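Cruise Operations and Hospitality, Lecture 5
Turnaround day: how a ship is emptied and filled again
Notes by Elli Niskanen

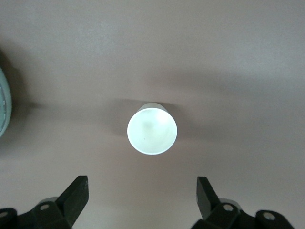
Last time we spoke about the itinerary and why the home port is chosen so early in the planning. Today we look at what happens in the home port on the day when one cruise ends and the next one begins. In the industry this day is called turnaround day. For the guest it is the last breakfast or the first lunch. For the hotel department it is the hardest day of the week, and many of the mistakes made on it are felt until the next one.

I use one ship through the whole lecture, the Vondon, so that the numbers stay the same. She takes 800 guests when she is full. She is a small ship by today's standard, but the order of work is the same on a large one.

1. Before arrival

The work starts the evening before. Guests receive luggage tags in different colors, and each color belongs to one departure group. Bags are placed in the corridor before midnight and the crew takes them down to the marshalling area, sorted by color. If the sorting is wrong at this stage it is very difficult to correct it later in the terminal.

The final bill goes to the cabin at the same time. Please remember from Lecture 3 that onboard spending is an important part of the income, and that most complaints about the bill come in the morning, when the line at guest services is already long. Some ships send a preliminary bill one day earlier, so the guest has time to ask.

2. Disembarkation

No guest may leave before the local authorities have cleared the ship. The time of clearance is not in the hands of the company. A good hotel director therefore does not promise an exact hour in the daily program, but gives the order of the groups.

Guests with early flights go first. After them come guests on transfers sold by the company, and then those who travel on their own. In our case 600 of the guests have booked a transfer with Jekia, the ground handler, and this means that the buses decide the speed of everything. When buses are late, people wait in the lounges, and the stewards can't close the lounges for cleaning.

Guests who stay on for the next cruise are called in-transit guests. They often must leave the ship for a short time so that the count on board can reach zero. They should be told this in writing, politely, and more than once.

3. Cabins

A steward can start on a cabin as soon as the guest has left it. The usual order is: linen out, bathroom, surfaces, linen in, floor, final check. The supervisor does the check with a list and reports the cabin as ready to the front desk.

Dirty linen must not meet clean linen in the same corridor. It sounds like a small rule, but on older ships with only one service elevator per zone it needs a real timetable. We will draw such a timetable in the seminar.

4. Stores and fuel

At the same hours the ship takes on food, drinks, spare parts and fuel, and lands garbage. The provision master works from the loading plan agreed with the supplier, on our ship Blomqvist. Frozen goods are loaded first, then chilled, then dry. Every pallet is checked against the order on the pier, and what is refused there is written on the delivery note before the truck drives away.

There is normally no second chance. If the ship sails without fresh milk, she has no fresh milk before the next port where the agent can arrange it, often at a much higher price. The Faretti case in your reader shows this well. Read especially the part about the July sailing and the letters between the purser and the agent.

5. Embarkation

New guests usually get an arrival slot. Many of them come earlier than their slot anyway. The terminal must have enough seats, and someone has to explain the waiting in a friendly way. Cabins may be opened later than the public rooms, and the buffet is then very full.

The safety drill has to be finished as the rules of the voyage require, and the crew keeps a record of who has attended.

For the seminar on Mar 27, 2026

Read the Faretti case completely.
Make a timetable for one service elevator, from clearance to the opening of cabins.
Write down which of the tasks in sections 2 to 5 depend on a partner on shore, and what the ship can do if that partner is late.
Bring your timetable on paper. We will compare them in pairs.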